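*Revised 28th August for Hamar recorder builds 156 and up. If you are on an older build, the menus in steps 4 and 5 will be in a different order, but everything is there.*

## 4. Getting the wrist view and the jaw width to agree

By this point you should have Hamar installed, both Fuchs grippers showing green in the device list, and the head camera streaming. If one of the grippers is still gray, please go back to section 3 and sort that out first. It's tempting to press on with one hand and fix the other later, and we have all done it, but the two sides share a clock setting and you will end up doing this whole section twice.

What we are doing here is teaching Diker (the calibration tool that ships inside Hamar) how to read the distance between the two jaws from the wrist picture alone. It looks for the inner edges of the pads, measures the space between them in the image, and turns that into an opening in millimeters. You do this once for each gripper, and again whenever you change a pad or loosen the camera.

1. Clear the part of the table you plan to work over, and start with the left-hand gripper.
2. Open **Diker > Jaw width > New profile** and give the profile a name you will recognize in May as well as today.
3. Hold the gripper over the bare tabletop with nothing between the pads, and let it open all the way.
4. Press **Grab open view**. Diker collects 300 frames and then beeps.
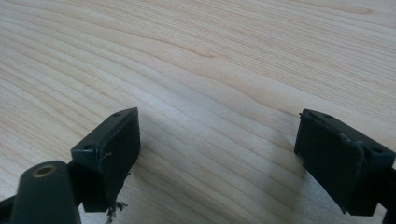

Diker's edge finder is a fairly simple piece of software, and it likes a strong dark-to-light change with nothing much going on beside it. It will usually place its two guide lines without any help, but do take a minute to look at them before you accept. Wood with a wavy grain, like ours, is perfectly fine as a background, though if the guide line has wandered out onto one of the longer streaks you should drag it back to the pad. Worn pads need the same friendly eye. A pale scratch on the left pad can look a lot like an edge to the software, and so can a ragged, lifted bit near the top of the right one, so set each guide by the long straight run of the pad and ignore the small stuff. Anything wispy hanging under a jaw goes inside the mask, which you'll draw in the next step.

5. Choose **Mask > Fixed parts** and paint over everything in the wrist view that belongs to the gripper body: brackets, screw posts, the base of each jaw, loose fibers if there are any. Leave the pads themselves unpainted. The brush is generous on purpose, and a slightly messy mask does no harm.
6. Close the jaws slowly until the pads meet, hold them there, and press **Grab closed view**.
7. Open and close the gripper 12 times at an easy pace while Diker draws its curve. You are hoping for one smooth line. If you see two lines running side by side, your opening and closing strokes disagree, and the usual cause is a camera screw that wants a quarter turn.
8. Press **Save**, then repeat the whole thing for the right-hand gripper.

> **Note:** The shadow between the jaws does not bother Diker as long as it is soft. If you have a hard lamp right beside the table, turn it away or bounce it off a wall, then run step 4 again.

> **Caution:** Do not copy a left profile over to the right gripper, even if the two look identical on your bench. Diker will let you do it without any complaint, and every opening value you record afterward will be off by a little, which is much harder to spot than being off by a lot.

## 5. Lining up the head view and recording a check episode

Now for the part most people enjoy more. Caker is the tool that takes the head view and the two wrist views and lays them on one timeline. It needs a short check episode before it will let you start a real session, and the check episode wants a couple of ordinary objects that differ in shape. One solid and one see-through is a lovely combination.

1. Put two objects on the table where either hand can get to them.
2. Pick up both grippers and rest your hands near the front of the table, jaws pointing inward.
3. Look down until **Table found** lights up in Caker, and check that both tracking plates have a colored outline.
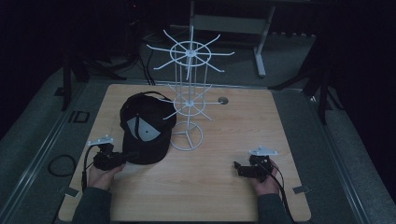

4. Say "start" or tap the foot switch. Caker counts down and begins recording.
5. Reach for the first object, lift it a hand's width, set it down again, and do the same for the second. There's no need to hurry, and no need to be graceful about it either.
6. Bring both hands back to where they began and say "stop."

Caker will then think for a little while and show you three strips, one per camera, with the jaw width drawn underneath. Scrub along to the moment when the pads first touch the object. The width line should level off in the same place. If it levels off early or late, open **Timeline > Offset** and nudge the wrist strip until they agree.

Thin wire shapes deserve a word of their own. The object segmenter tends to break them into pieces and give each piece its own label, so you may see error 354 (*too many regions*) when the check episode is processed. Go to **Objects > Merge**, draw one loop around the whole thing, and run the processing again. The merge is remembered for the rest of the session.

> **Note:** If a tracking plate loses its outline halfway through a reach, keep going. Caker fills in short gaps by itself, and marks the longer ones in orange so that you can decide whether to keep the take.

7. When the strips look right to you, press **Accept check**. Hamar writes the profile names and the offset into the session folder, and the **Record** button becomes available.

Leave the check episode in the folder when you back up. Section 6 uses it to set the planner's reach limits.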